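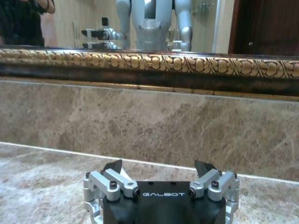
How to clean gilded mirror frame directly above marble, without damage to the marble?

Asked by Marichka Stelmakh

Hello everybody. In November we moved to an apartment in Erkuldale and in the bathroom is a big wall mirror with an ornate gold frame. It is a relief pattern with many small rounded parts and dark places between them, and in the dark places sits dust. The frame stands on the marble backsplash, only a narrow gold strip is between. The marble is beige and cream, polished, the counter and the backsplash are similar.

I have two problems. First, I do not know if the gold is real gold leaf or only paint. The landlord also does not know, he bought the apartment like this. Second, everything that I use on the frame will run down on the stone. My aunt recommended vinegar with water for the mirror glass, and I already did it one time before I read that vinegar is bad for marble. I do not see any damage, but maybe I do not know how to look.

Also there is the thin line in the back where the counter meets the backsplash. Is this silicone or grout, and can I clean it with the same thing?

Thank you for your help, and please excuse my English.

2 answers

Lutz Reuter
accepted answer, 236 votes

Please do not use vinegar again, also not lemon and not the bathroom spray against lime. Acid makes dull spots on polished marble. To look for damage, switch off the ceiling light and hold a flashlight low over the counter, almost flat. If the shine is the same everywhere you are fine. An etched place looks like a water mark which does not go away with wiping.

For the frame, stay dry as long as you can. I had a similar one in my parents' house and I used a soft makeup brush, the big kind for powder. Go from the top to the bottom and lay an old towel over the counter before. Do not press in the deep parts. If small pieces of gold come off on the brush, stop, then it is perhaps leaf and already loose.

If you want to know about leaf or paint, look with a magnifying glass at a flat part. Leaf was put on in small squares and sometimes you find fine overlapping lines. On carved parts it is hard to say. Until you know it, treat it as leaf, that means no water, no alcohol and no glass cleaner on the frame. The dark color between the gold is maybe made on purpose, to look old, so do not try to bring it to shine.

For the glass, put the cleaner on the cloth and never on the mirror. I take distilled water and one drop of dish soap in a bowl, then a dry microfiber after. Stop 2 inches before the frame and do the rest with a cloth that is only a little damp.

The stone gets a neutral soap and warm water, and then dry it, also along the gold strip so that no water stays there.

About the line in the back: press it with the fingernail. If it gives a little, it is silicone. Mild soap is okay for both. If it is silicone with black points inside, cleaning does not help and it must be cut out and made new.

Comment by Marichka Stelmakh: Thank you very much! I made the test with the flashlight and found one dull spot near the faucet, the size of a coin. The line is soft, so silicone. The brush works good, I needed 4 evenings because my arms got tired.

Comment by Lutz Reuter: For one small spot you can ask a stone company for polishing powder for marble. Try it first in a corner.

Uwe Steinbach
5 votes

I just use the baby wipes for everything, mirror, frame, stone. Never had a problem. My frame is plastic though.

Comment by Rainer Hellwig: With plastic I would do it also. On gold leaf please not, the wipes are wet and the gold can go off with them. And some have citric acid in the ingredients, so read the package before you take it to marble.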